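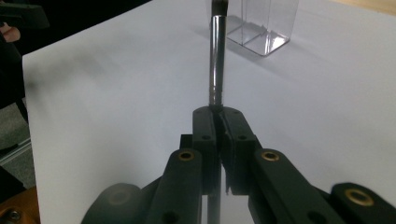

I went to the Senbridge open day in October mostly to try the Brestis hand-held gripper, and I came home liking it a lot more than I expected to. They run you through it in groups at big white tables, and you get a go at everything yourself. My first job was a thin polished metal rod, held upright between the two black fingertips, and I was sure something that slick would be a pain to hold. It took me two tries to get the feel of it - after that I was happily picking up anything they'd let me touch!

The grip itself is light and smooth, and my hand wasn't sore after a 30 minute session (my wrist did start complaining a little). I also love that the linkage is right out in the open, with those brass inserts in the arms, so you can watch how it closes.

Now the gripes. The Gethin software they pair it with is slow to start and the menus are tiny. The printed guide is thin too, and I had to ask twice how to reset the thing. And the price - $2,000 for the full kit, or $245 to rent one for a weekend from their Cleltavton shop. I'd rent first.

Parking was free, the coffee was weak, and the demo line got long after lunch, so go early. Four stars from me.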